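Minutes – Gripper and Camera Comparison, Murkeck project
August 5, 2018, conference room, Kuusisto office
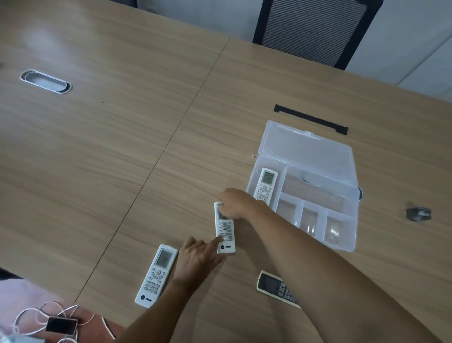
Remote controls on the conference table, with the open organizer box.

Present: Iida Salminen (chair), Onni Keskinen (minutes), two from the arm group

1. Previous minutes
Approved with one correction. The controller trial used the Ornero unit for both arms.

2. Button-press task
Remotes agreed as the test objects for the next round. Two of the Trane remotes go in the set, plus the cream-colored one with dark gray buttons, so that the key layouts differ. Iida wants presses on the lower button cluster scored separately from the round pad. Agreed.
The clear organizer box stays in the task as a pick location. Lid open for all runs.

3. Gripper results
Onni reported on 578 press attempts, split evenly between the Jarnum two-finger gripper and the soft-tip gripper. The Jarnum missed less often on small keys but slid the remote across the table when the approach was at an angle. The soft tip held the remote in place and sometimes pressed two keys at once – 19 cases logged. No decision on which to keep. Both go forward with a narrower tip on the soft gripper.

4. Camera
Head camera compared with the wrist camera. The head view loses the buttons when a hand or finger is over them. The wrist view is closer but blurs on approach. Iida asked for both streams to be recorded in the next round. Storage was discussed briefly, no objection.

5. Controller
Ornero firmware still drops the force reading at start-up. Restarting clears it. Onni to send the logs to the supplier again.

Actions
Onni – print narrower soft tip, send Ornero logs
Iida – write scoring sheet for the button task
Arm group – mount wrist camera 3 cm further back and repeat the blur check

6. Other business
Room booking for the rest of August to be extended. Next meeting once the new tip has been tried on both arms.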